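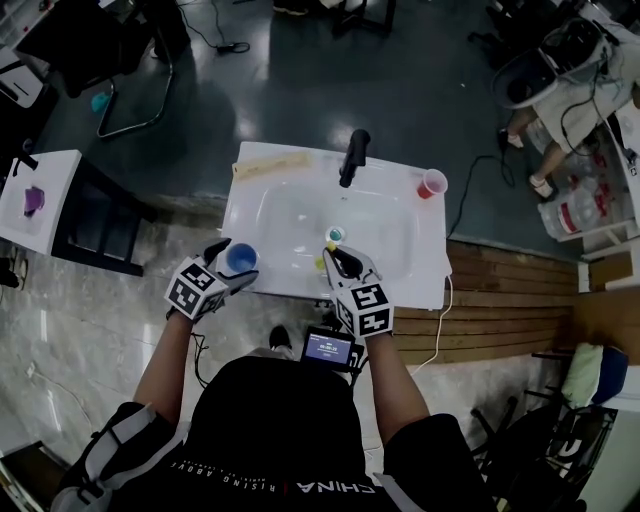

**글 알시데스 피게이레두(Alcides Figueiredo)** | 플라스테오(Flasteo) 소식팀 | 2021년 11월 29일 배포

# 플라스테오, 공동주택 물 절약 프로그램 '알베르스' 첫 시즌 결과 발표

**룬비 단지 615세대 참여 신청, 529세대가 석 달 기록 완주**

생활환경 단체 플라스테오가 룬비(Lunby) 주거단지 주민들과 함께 진행한 가정 물 절약 프로그램 '알베르스(Albers)'의 첫 시즌이 마무리되었습니다. 지난 8월에 시작해 늦가을까지 이어진 이번 시즌에는 615세대가 참여를 신청했고, 이 가운데 529세대가 마지막 주까지 수도 사용 기록을 남겼습니다. 준비 단계에서는 절반만 남아도 성공이라는 이야기가 오갔는데, 주민들이 그 예상을 아주 기분 좋게 깨 주셨습니다!

알베르스는 계량기 숫자를 매주 한 번 읽고, 집 안에서 물을 쓰는 자리를 하나씩 살펴보는 프로그램입니다. 새 기기를 사거나 설비를 바꿀 필요는 없습니다. 참여 세대는 신청할 때 얇은 안내 책자를 받고, 매주 일요일 저녁 계량기 값을 기록장 서비스 '비시스(Bisis)'에 올립니다. 휴대전화 사용이 불편한 분은 종이 기록표를 써서 단지 게시판 옆 수거함에 넣었고, 플라스테오 직원이 이를 옮겨 적었습니다. 종이 쪽이 의외로 인기가 많아서 시즌 중간에 기록표를 한 차례 더 인쇄해야 했습니다.

## 조용히 새던 물을 찾다

첫 시즌에서 가장 반가운 성과는 누수 발견입니다. 참여 세대 중 58세대가 기록을 하다가 자기 집 어딘가에서 물이 새고 있다는 사실을 알게 되었습니다. 가장 흔한 곳은 변기 물탱크의 고무마개였고, 싱크대 아래 연결부와 베란다 수도꼭지가 그 뒤를 이었습니다. 대부분 부품 하나를 갈거나 너트를 조이는 정도로 해결되었습니다.

확인 방법은 간단합니다. 잠자리에 들기 전 집 안의 수도를 모두 잠그고 계량기 숫자를 적어 둡니다. 아침에 물을 쓰기 전에 다시 읽었을 때 숫자가 달라졌다면 어딘가에서 물이 흐르고 있는 것입니다. 변기는 물탱크에 식용 색소를 몇 방울 떨어뜨리고 30분쯤 기다려 보면 됩니다. 물을 내리지 않았는데 변기 안쪽에 색이 비치면 고무마개를 의심해 볼 만합니다. 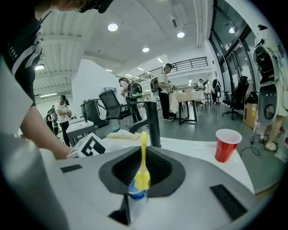

**[생활 › 부엌과 세면대]**

물을 쓰는 습관에 관해서는 참여 세대마다 이야기가 달랐습니다. 아이가 있는 집에서는 양치컵과 작은 그릇을 헹구는 물이 생각보다 많다는 의견이 나왔고, 혼자 사는 분들은 더운물이 나올 때까지 흘려보내는 찬물을 아까워했습니다. 찬물을 주전자나 물뿌리개에 받아 두었다가 화분에 주는 방법은 비시스 게시판에서 댓글이 가장 길게 이어진 주제이기도 합니다. (받아 둔 물을 며칠씩 두지 말라는 당부도 함께 올라왔습니다.)

설거지에 대해서는 의견이 제법 팽팽했습니다. 개수대에 물을 받아 쓰는 쪽과 틀었다 잠갔다 하는 쪽이 각자의 계량기 값을 들고 토론을 벌였는데, 그릇이 적은 집에서는 두 방식의 차이가 크지 않았습니다. 기름 묻은 프라이팬을 먼저 종이로 닦아 내는 데는 양쪽 모두 찬성했습니다.

안내 책자에 실린 부엌과 세면대 항목 가운데 주민들이 실제로 오래 이어 갔다고 답한 것은 다음과 같습니다.

- 채소는 흐르는 물 대신 볼에 담가 흔들어 씻고, 마지막에만 짧게 헹구기
- 양치할 때 컵 사용하기
- 수도꼭지 끝의 거름망을 빼서 석회와 모래 털어 내기
- 세면대 아래 밸브를 조금 잠가 물줄기 세기 낮추기
- 마른 행주를 손 닿는 곳에 두어 물로 씻어 내는 일 줄이기

밸브를 조절하는 항목은 처음에 망설이는 분이 많았습니다. 오래된 밸브는 뻑뻑해서 억지로 돌리면 망가질 수 있으니, 손으로 부드럽게 돌아가지 않으면 그대로 두고 관리실에 문의하시기 바랍니다. 다음 책자에는 이 설명을 더 크게 싣기로 했습니다.

## "옆집 숫자가 궁금해지더군요"

프로그램을 기획한 알시데스 피게이레두는 첫 시즌을 이렇게 돌아봤습니다.

> "처음 몇 주는 다들 자기 집 숫자만 보셨는데, 가을이 되니 복도에서 계량기 이야기를 하는 분들이 생겼습니다. 저도 룬비에 갈 때마다 질문을 한 아름씩 받아 돌아왔고요. 옆집 숫자가 궁금해지더군요. 물론 세대별 기록은 본인만 볼 수 있게 되어 있어서, 저도 끝까지 몰랐습니다."

피게이레두는 아쉬운 점도 함께 전했습니다. 계량기함이 높은 곳에 있거나 덮개가 무거운 동에서는 기록이 자주 끊겼고, 명절이 낀 주에는 입력이 눈에 띄게 줄었습니다. 플라스테오는 다음 시즌부터 한 주를 건너뛰어도 기록이 이어지도록 비시스의 입력 방식을 고치고, 계량기를 읽기 어려운 세대에는 방문 도움을 제공할 계획입니다.

## 시즌 2는 겨울을 넘기고 봄에

알베르스 시즌 2의 참여 신청은 겨울이 지난 뒤 받습니다. 룬비 주민은 물론 인근 단지의 세대도 신청할 수 있고, 참가비는 없습니다. 첫 시즌을 마친 세대는 따로 신청하지 않아도 기존 기록을 그대로 이어 쓸 수 있습니다. 새 책자에는 세탁과 욕실 청소 항목이 추가되며, 주민들이 보내 준 요령도 이름을 밝히지 않고 싣습니다. 벌써 원고가 꽤 두툼하게 모여서 편집하는 재미가 쏠쏠합니다!

겨울철에는 동파 예방이 먼저입니다. 계량기함 안쪽을 마른 헌 옷으로 채우고, 한파 예보가 있는 밤에는 물을 아주 가늘게 틀어 두어도 괜찮습니다. 그런 날의 사용량은 비시스에서 '한파' 표시를 눌러 따로 남길 수 있습니다.

### 단체 소개

플라스테오는 공동주택의 물, 난방, 쓰레기 문제를 주민과 함께 다루는 생활환경 단체입니다. 안내 책자와 기록표를 만들고, 단지별 모임과 간단한 수리 교실을 엽니다.

**취재 및 자료 문의:** 플라스테오 소식팀
**책자 신청:** 룬비 단지 관리실 또는 비시스 게시판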